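Cevside Community Help
Crafts and Making > Knitting > Socks

First pair of socks – holes at the gusset and ladders up the sides

Iwona Olszewski
Posted July 31, 2019
153 views

Hi everyone! I finally started socks after years of scarves and dishcloths and I am completely hooked, but I've got two problems and I'd love some help before I start the second sock.

I'm using the Kozłowski plain sock pattern (the free one with the heel flap), on a set of Turnix double points, in a Valholm wool and nylon blend. The colour is a deep navy, which looked gorgeous in the ball and is now driving me up the wall.

Problem one: there's a column of loose, stretched stitches running up the leg wherever I change from one needle to the next. I've tried yanking the yarn really hard on the first stitch and it doesn't seem to help. Maybe a little.

Problem two: where I picked up the stitches beside the heel flap there's a hole on each side. The left is big enough to poke a pencil through. The pattern just says "pick up and knit along flap" and then carries on as if that were the easiest thing in the world.

I've already ripped the heel back twice and I would really like not to do it again. My aunt Marianna Zawadzka knits beautifully but lives on the other side of the country, and explaining a gusset over the phone did not go well for either of us. Is this a me thing, a needle thing or a yarn thing? Socks are for my dad, by the way, so they don't need to be perfect, just not drafty.

Marites Buenaventura

Oh, welcome to socks! You will never look at a plain scarf the same way again. Both of your problems are very common and both can be fixed, so don't throw the sock in a cupboard.

Ladders first. Everybody yanks on the first stitch, and it's the second one that wants the tug. When you start a new needle, knit the first stitch normally, put your right needle into the second stitch, and then pull the yarn snug before you wrap it. The first stitch can't really hold tension by itself, it just slides back to where it was. Also hold the new needle right up close against the last one you finished, so there's no gap for the yarn to cross. I like to put the new needle underneath the old one at the join. Some people swear by on top. Try both for a few rounds and see which your hands prefer.

If you still get a ladder after that, move the joins. Knit an extra stitch or two from the next needle on every round, and the change point travels around the leg in a spiral and disappears into the fabric. You'll need a marker for the beginning of the round if you do this (please use one, I've lost my place more times than I can say).

Now the gusset. Down the side of the flap you should have a chain of long edge stitches from slipping the first stitch of every row. Pick up through both legs of each one, then pick up one more in the corner, between the flap and the instep. That corner stitch is the one that closes the hole. Knit the picked-up stitches through the back loop on the next round, which twists them and tightens everything, and then on the round after that, knit the corner stitch together with its neighbour. Gone! 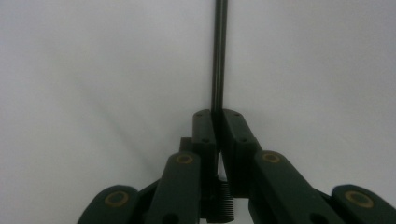 Navy yarn is a hard choice for a first pair, and I'd bet that's half of your trouble with the heel. You can't fix what you can't see, and picking up edge stitches in dark wool in the evening is miserable even when you've done it for years. What helps is contrast between the tool and whatever is around it. A slim dark rod up against something pale, as in the photo, can be followed along its whole length without any effort, and the same goes for a dark needle in cream or light grey wool. With your navy you want it the other way around – pale needles, bamboo or birch, so the stitches stand out on them. Put a white tea towel on your lap as well. The light comes up through the gaps between the stitches and suddenly you can tell which strand is which. I do all my black socks this way and it has saved my eyes and my temper.

For the sock you've already got, don't rip it back a third time. Turn it inside out, take a short length of the same yarn on a blunt darning needle, and run it in a little circle through the stitches around the hole. Pull gently until it closes, weave in the end, done. Your dad will never find it. As for the ladders, a good soak and lying flat to dry will even out a lot, and wearing does the rest.

And do start the second sock straight away, while your hands still remember the heel!

Hubert Kubiak

use a circular and do magic loop. only two change points per round and nothing to drop down the side of the couch. I don't get ladders any more

Sze-wing Ho

Agree with nearly all of what Marites wrote, and the towel trick is great. A few bits to add from somebody who learned on the very same Kozłowski pattern back in February and has made nine pairs so far (help).

The pattern does slip the edge stitches, but it's tucked into the notes at the beginning and the heel section never repeats it. I missed it the first time. If you knitted every stitch on your flap rows, you won't have the nice chain to pick up from, and you'll get a bumpy, gappy edge whatever you do in the corner. Have a look at your flap and see whether the edge is a neat chain or a row of little knots.

Check your stitch count after picking up, too. It doesn't matter if you have one or two more than the pattern says, because the decreases will eat them. It does matter if both sides are different, and that could be why your left hole is bigger.

On needles, I have the Turnix ones as well and find them a bit slippery for the first sock. Mine came as a set of five, so try spreading the stitches over four and knitting with the fifth. The corners are less sharp and the yarn isn't dragged so far apart at each join. It made more difference to my ladders than the tugging did, though I know that isn't true for everyone.

Magic loop is lovely but I'd finish this pair on what you started with. I changed halfway through my second pair and ended up with one sock noticeably tighter than its partner. My brother wears them anyway.

Post a picture when they're done, I'd love to see that navy!

Iwona Olszewski

Thank you so much, all of you! Sze-wing, I checked and it's little knots. I never saw the note about slipping. I've sewn up the holes the way Marites said, and I'm eight rounds into the cuff of sock two with a white pillowcase on my knees – so much easier to see. Hubert, I'll try a circular for the next pair. There's already a next pair. It's green.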